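Tradulis Home Cinema, Ninutley
Home > Players > Blu-ray and DVD > Cenetti Sokol

Cenetti Sokol multi-region Blu-ray and DVD player
£355 including VAT
In stock at the Ninutley shop
Page last revised 13 June 2018

We held off listing the Sokol for a while. The brochure Cenetti sent with it says it will "bring your whole film collection back to life", and we have read that sentence, or one very like it, about every player we have ever sold. A disc player reads discs. If your collection was dull on the last machine it will be dull on this one. With that out of the way, the Sokol is a decent player at a price that takes some swallowing, and there are people we would sell it to gladly and others we would send home with something cheaper.

What it does

It plays Blu-ray, DVD and ordinary music CDs. It will play DVDs from any region straight out of the box and Blu-rays from regions A, B and C, and you change the Blu-ray region from a proper menu on the screen. On several rival players you have to type a string of numbers into the remote with the tray open and hope. Anyone who buys American or Japanese releases will know how tiresome that gets.

It doesn't play 4K discs. The word "Ultra" appears on the box in large silver letters and refers, as far as we can work out, to the finish of the front panel. We have asked Cenetti to change it. If you want 4K, this is the wrong page.

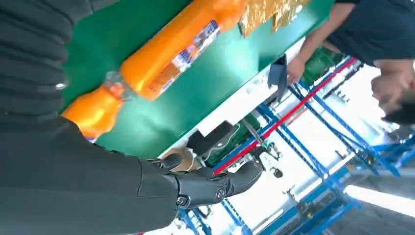

The Sokol does enlarge ordinary pictures to fill a 4K television, as nearly all players now do, and as your television will do by itself if you let it. We ran the same disc both ways and swapped back and forth until we were sick of the opening titles. On an old DVD with a lot of grain the player made the cleaner job of it. On a recent Blu-ray we couldn't tell which was which, and we doubt anyone sitting at a sensible distance could either. Don't pay extra for this.

Picture

Blu-ray is very good, as it should be. Dark scenes hold together, skin looks like skin, and fast pans don't judder provided the 24 frame setting is switched on. It's switched off when the player leaves the factory. We can't think of a reason for that, and Cenetti haven't given us one.

DVD is where the money has gone. We have a back room of some 900 DVDs from the days when we rented them out, many of them in a sorry state, and we took a fair number through the Sokol over the winter. It copes well with interlaced transfers, the sort you get on old British television series and cheap reissues, where most players leave a comb of fine lines down the side of anyone who walks across a room. The lines were still there now and then if you went looking. They were far less of a bother.

Black and white films look right, with no faint green or pink in the greys. That sounds like a small thing until you own a player that gets it wrong.

The menu offers a "Cinema Vivid" picture mode. Leave it off. It turns grass the colour of a snooker table and puts a white edge round every hat.

Scratched discs

Cenetti claim "unrivalled disc recovery". We would call it good. The Sokol got through several rental discs that stop dead in our usual shop player, and it skipped cleanly past the bad patch on a few more. Others it gave up on, and it is slow to give up: you can sit for quite some time looking at a little turning circle before it admits defeat. A disc with a crack in the hub, or one that has gone bronze with rot, won't be rescued by this or anything else on our shelves. Try washing the disc in lukewarm water with a drop of washing-up liquid before you spend £355.

Sound

If you use the digital output, all of this is the job of your amplifier, and a player costing a fraction of the price will sound the same. We know some shops will tell you different. We have sat through the demonstrations and remain unpersuaded.

If you use the red and white sockets on the back, with an older amplifier, then the player does matter a little, and the Sokol is pleasant to listen to. There is a faint hiss between tracks with the volume turned well up. No headphone socket.

The drive itself can be heard for a few seconds as a disc loads. After that it is quiet, and there is no fan. Some of our customers came over from machines with a fan and say that is the thing they noticed most.

Remote control

Poor. The buttons are small, black, and labelled in dark grey. Play and Stop are the same size and shape and sit side by side. The button you will want most often, for turning subtitles on and off, is at the very bottom, where your hand isn't. It isn't lit. Batteries are supplied and the battery cover is stiff.

We keep a plain replacement remote at the counter with big buttons that works with the Sokol once it has been set up, and we'll set it up for you if you buy the two together. We think Cenetti ought to have put one like it in the box.

Setting up

You need an HDMI lead, which isn't included. Any ordinary one will do. Please don't buy an expensive one, from us or anyone else.

Plug in, switch on, choose a language, and then go into Settings and do the following before you watch anything:

Turn 24 frame output on.
Turn Cinema Vivid off.
Set the picture shape to 16:9 Original, or old films will be stretched sideways.
Set Quick Start to off unless you are in a great hurry. With it on, the player draws power all night and the lid stays warm.
Set the disc region, if you need something other than B.

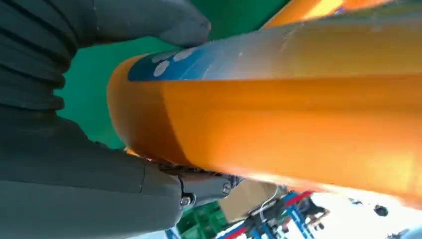 Streaming

There are some film services built in. We would ignore them. The list was short when the player came out and it has got shorter, and the ones that are left take an age to open. A small stick that plugs into the television will do this better. The leaflet gives two pages to streaming and half a page to playing discs, so somebody at Cenetti has an odd idea of who is buying it.

The player does need to go online now and again for updates. The one that came out in March cured a fault where certain Blu-rays froze at the layer change, and we put it on every machine before it leaves the shop. If you bought yours elsewhere, check. It can be done with a memory stick if you have no internet near the television.

Size and build

Width: 43 cm
Height: 73 mm with the feet on
Case: steel lid, plastic front
Sockets: HDMI, optical, stereo phono pair, network, USB on the front
Display: white, can be dimmed or turned off
Mains lead: detachable
Colour: black only

It is taller than most players sold now, so measure the shelf. Leave a gap above it. The tray feels solid and comes out straight, and we mention this only in comparison with the flimsy things on some cheaper machines. The front flap over the USB socket is the weak spot and we would expect it to come off one day.

Who should buy it

People with a lot of DVDs, particularly older or foreign ones, who mean to keep them and who have noticed that the player they own makes a poor fist of showing them. People who import Blu-rays and are fed up with codes. That's a narrow group, and we happen to have a fair few of them on our books.

Who shouldn't

If you watch a handful of films a year, buy the cheapest well-known player you can find and spend the difference on films. If your discs are mainly recent Blu-rays from this country, the same goes. And if your television is small or sits at the far end of a long room, you will struggle to see any of what we have described.

Please also be wary of anyone offering the Sokol as "specially modified" for a higher price. It's multi-region as it comes from the factory. We have seen it advertised with a sticker on the lid and a good deal added on, and when one of those was brought in to us we could find no difference except the sticker.

Guarantee and returns

Two years from Cenetti, parts and labour. You have to register to get the second year and the card is easy to miss, folded inside the leaflet, so we fill it in with you at the till. Repairs go back to them by post and in our experience take longer than they promise.

Our own return period is thirty days. Bring it back in its box with the remote and you'll have your money, even if the only thing wrong with it is that you can't see what you paid for. A few have come back on those grounds and we didn't argue.

Seeing one first

There is a Sokol wired up in the shop next to an ordinary player, both feeding the same television. Bring a disc you know well, preferably one that annoys you. We won't tell you which player is running unless you ask. If you can't tell them apart, that's your answer and it will have cost you nothing but the bus fare.

Delivery

Free within Ninutley. Elsewhere by carrier, signed for. We don't leave players with neighbours or in porches.

Also on this page

Replacement large-button remote
Disc cleaning cloths (the plain ones)
Used DVDs from our old rental stock, sold as seen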